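# Mekstead brings back the 2x12, and it sounds huge

29 Nov 2022

Good news for anyone who has been hauling a 4x12 up the back stairs of a club: Mekstead has a new speaker cabinet on the way, and it's a proper 2x12. The Ronero is an open-and-closed design, meaning the center panel on the back comes off with four thumbscrews, and it goes on sale in January for $853.

We got an afternoon with an early one and had a great time. With the panel on, palm mutes hit you in the shins. Take it off and the whole thing opens up — cleans spread out into the room and the top end gets that airy, slightly loose quality that makes you want to play big open chords for an hour (we did).

The cabinet handles 180 watts through a pair of 12-inch speakers, and there are 3 jacks on the back: one for mono at 8 ohms, and two for running it in stereo at 16 ohms a side. Stereo is where we lost track of time. A slow chorus on one side, a dry amp on the other, and a plain old arpeggio suddenly sounds like a record.
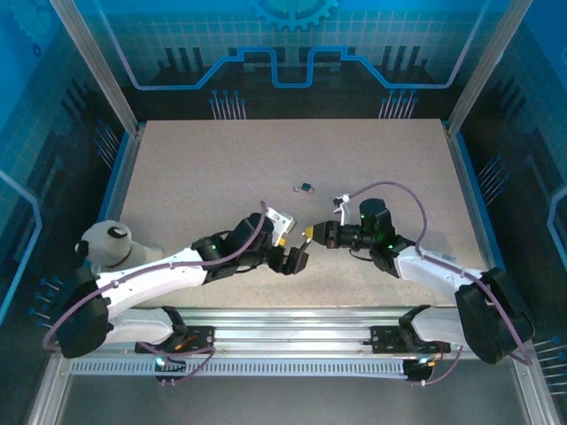
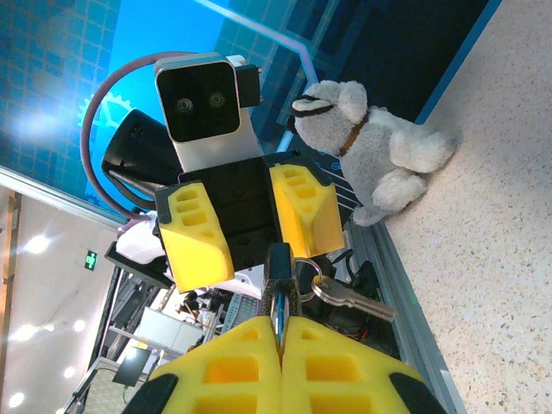
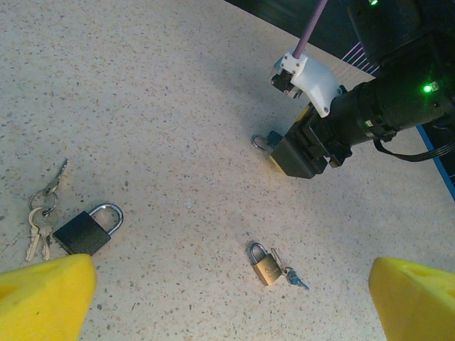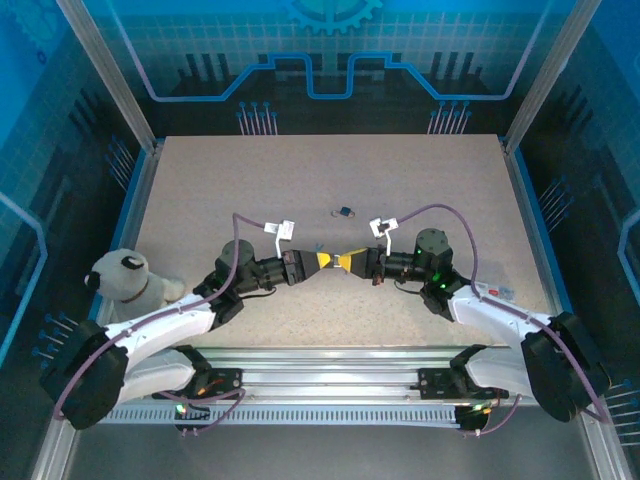 Designer Hiwot Alemneh spent two years on the box itself, and most of that went into the baffle. The early versions were stiffer, she told us, and they measured beautifully but felt dead under the fingers. "I kept going back to the thinner one," she said. "It moves a little when you dig in, and you can feel it in the guitar." The finished cabinet uses the thinner baffle with a single brace behind it, set slightly off center.

It's also easier to carry than it looks. The side handles sit a bit above the middle, so it hangs level when you pick it up, and the casters pop out without tools. Rubber feet come in the box. The covering is black or a very handsome dark green, and if you're on the fence, go look at the green in person!

Manikandan Joseph, who plays guitar in the instrumental trio Merkesum, has had one on the road this fall under a 50-watt head. He runs it with the back panel off in small rooms and puts it on for outdoor shows. His only complaint so far is that the thumbscrews are easy to lose in the dark, and Mekstead says production cabinets will ship with a spare set taped inside.

A matching 1x12 called the Nair is planned for later in the year. It uses the same speaker and the same removable panel, and it's meant to stack on top of the Ronero or sit by itself under a combo. No price on that one yet. We've asked to hear the two of them together, loud, and will report back when we have.

Orders for the Ronero open in January through Mekstead dealers, with the black version shipping first and the green a few weeks after.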